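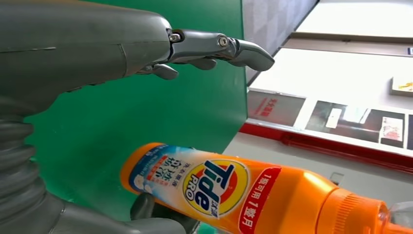
laundry day, orange Tide PRO bottle lying down on the job

ok laundry thread bc I have 17 minutes before I have to leave for Nirkwood. typing fast sorry

1/ bottle goes on its SIDE when it's getting low. cap tight first. learned that one in December, bath mat never recovered

2/ stop filling the cap to the top. there are lines in there. small load = lowest line. my towels were stiff for a year and it was me, I was the problem

3/ the Pretis machine downstairs has an 800 spin and a 1000 spin. 800 for sweaters. 1000 for towels and jeans. thats the whole system

4/ wool does not go in with any of this. different soap, cold, flat on a towel. I use the Rivska one, smells like nothing, love it

5/ grease on a shirt: dab of detergent right on the spot, leave it while you sort everything else, then wash like normal. check BEFORE the dryer. dryer sets it forever

6/ someone asked about the drying rack, its a Najjar, the folding kind. one leg is wobbly now but it holds sheets if you drape them over two bars

7/ socks. no advice. I have a bag of singles and I'm keeping it

8/ oh and wipe the rubber seal on the washer door, esp the bottom part. gross down there

ok shoes on, will anwser replies tonight

2024-02-21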